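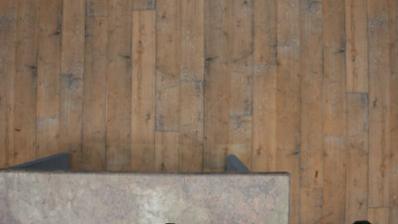

초콜릿 템퍼링까지 되는 줄 알고 샀다가 반품했다는 댓글이 지난 글에 달렸는데, 그분 말로는 상세페이지에 "초콜릿 전 작업 가능"이라고 써 있었다고. 음 그건 좀 애매하다. 녹이는 건 된다. 템퍼링은 안 된다고 보는 게 맞음. 그 얘기 포함해서 Grutent 캔디멜츠 워머 후기 씁니다. 급하게 쓰는 거라 두서 없음 주의.

두 달 썼음. 내돈내산.

용도는 케이크팝이랑 막대 쿠키 코팅. 원래는 전자레인지 30초씩 끊어서 돌렸는데 색깔이 네 개 넘어가면 하나 담그는 동안 나머지가 다 굳는다. 다시 돌리면 타고. 그래서 삼.

구성
본체 하나, 실리콘 컵 2개, 뚜껑, 얇은 설명서. 담금용 포크는 없음. 따로 사야 한다. 나는 Stenent 포크 쓰는데 끝이 세 갈래라 동그란 거 건질 때 편함.

무게는 컵 빼고 재보니 880g. 생각보다 묵직해서 젓다가 밀리지는 않는다. 선이 짧은 건 불만. 콘센트 옆에서만 써야 됨.

녹는 속도
캔디멜츠 한 컵 가득 넣고 약으로 23분. 느리다. 처음엔 고장난 줄. 강으로 하면 빨라지는데 바닥 쪽이 되직해져서 결국 약으로 돌아왔다. 미리 켜놓고 쿠키 굽기 시작하면 시간 얼추 맞음.

흰색은 특히 조심. 강으로 놓고 잠깐 딴짓했더니 누래졌다. 빨강 초록은 티가 안 나서 괜찮은데 흰색은 바로 보임. 산타 수염이 누런색이면 좀 그렇잖아요.

되직해지면 코코넛오일 반 티스푼. 물은 절대 안됨, 한 방울만 들어가도 뭉친다. 컵 씻고 바로 쓰지 말고 꼭 완전히 말려서 쓸것.

진짜 초콜릿은?
커버춰로 해봤는데 온도 표시가 없다. 약, 강, 끔. 이게 끝. 온도계 꽂아가며 해봤지만 내려줘야 할 때 안 내려가고 계속 데워짐. 굳히니까 하얗게 얼룩 올라왔다. 맛은 같은데 선물용으로는 못 씀. 그러니까 댓글 다신 분 반품은 이해가 감. 템퍼링 할 거면 온도 숫자로 나오는 걸로 가세요. Dreßler 쪽이 그게 된다는데 가격 보고 창 닫았다.

세척
이건 좋다. 실리콘 컵이라 남은 거 굳혀서 뒤집어 꾹 누르면 쏙 빠짐. 빠진 건 지퍼백에 넣어뒀다가 다음에 또 녹여 쓴다. 본체는 물에 담그면 안 되니까 흘린 건 굳은 다음에 긁어내기. 닦는다고 문지르면 더 번져요.

단 컵에 냄새가 좀 밴다. 페퍼민트 오일 넣은 뒤로 그 컵은 계속 민트향. 바닐라 코팅 했는데 은은하게 민트가 올라옴... 민트 컵은 그냥 따로 정해놓으시길.

Valtine 워머랑 비교하면
예전에 쓰던 거. Valtine은 컵이 도자기라 온기는 오래 가는데 입구가 넓고 얕아서 케이크팝이 푹 안 담긴다. 숟가락으로 끼얹어야 했음. Grutent는 좁고 깊어서 한번에 쑥 들어감. 대신 양이 줄어들면 기울여야 하고, 마지막 한두 개는 어차피 끼얹게 된다. 평평한 쿠키 윗면만 찍을 거면 Valtine이 나을지도.

소리는 거의 안 남. 불은 켜졌을 때 빨간불 하나. 자동 꺼짐 기능이 없어서 외출 전에 확인 필수. 이건 솔직히 넣어줬어야지 싶다.

장점
깊은 컵. 굳은 거 빼기 쉬움. 안 밀림.

단점
느림. 선 짧음. 온도 숫자 없음. 자동 꺼짐 없음. 컵 추가 구매하려니 품절이 잦다.

별점은 다섯 개 중 네 개 주려다가 세 개 반. 막대 쿠키나 케이크팝 여러 색으로 자주 하시는 분은 살 만하고, 일년에 한 번 크리스마스 때만 하실 거면 전자레인지로 충분. 중탕도 괜찮고요.

12월 되면 또 품절될 것 같으니 살 사람은 미리. 컵 호환되는 거 찾으면 댓글에 추가해놓을게요. 오븐 울린다 이만

2026년 8월 23일 작성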